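Home | Build Guides | Parts | Downloads | Contact

Drarkar Bench Arm -- Set-Up Guide
Section 4: Mounting the Pick Bin

Do this section after the arm is bolted down and homed. Turn the arm power off before you reach into the work area.

1. Set the bin on the table with one long side facing the arm's reach. Leave at least 80 mm between the rim and the arm at its park position.

2. Mark the bin's place on the tabletop with tape. If the bin gets bumped, you can put it back without teaching every point again.

3. Fit 2 bar clamps at the back corners. Tighten by hand until the bin no longer slides when you push on it.

CAUTION: Do not overtighten. A bent rim changes the wall angle and the fingers will hit it on the way down.

4. Put the test blocks in the bin. Drop them in loosely -- do not line them up.
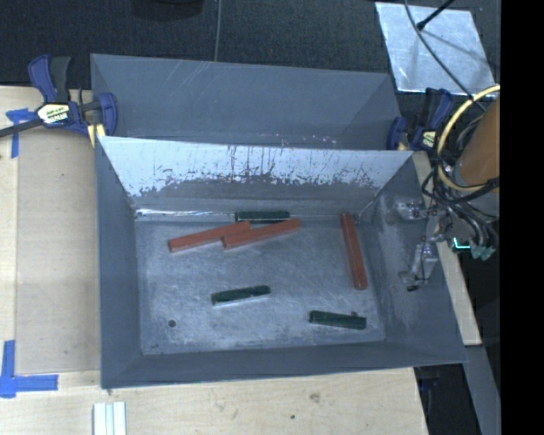
5. Turn the power on and open the Awasthi control panel. Set the speed to 25 percent for the first run.

6. Jog the gripper over each wall in turn. Check that the cable bundle has enough slack and does not catch on the rim or a clamp handle.

7. Teach the floor height at the center of the bin, then save it as BIN_Z.

Note: Blocks close to a wall are the hardest to pick. If the gripper stalls there, lower the grip force to 300 and try again.

8. Run the Detine pick test. Keep one hand near the stop button.

Go on to Section 5 when the test ends with no faults.

14 shares | 6 comments

© Tanisance Workshop | Contact us | Back to top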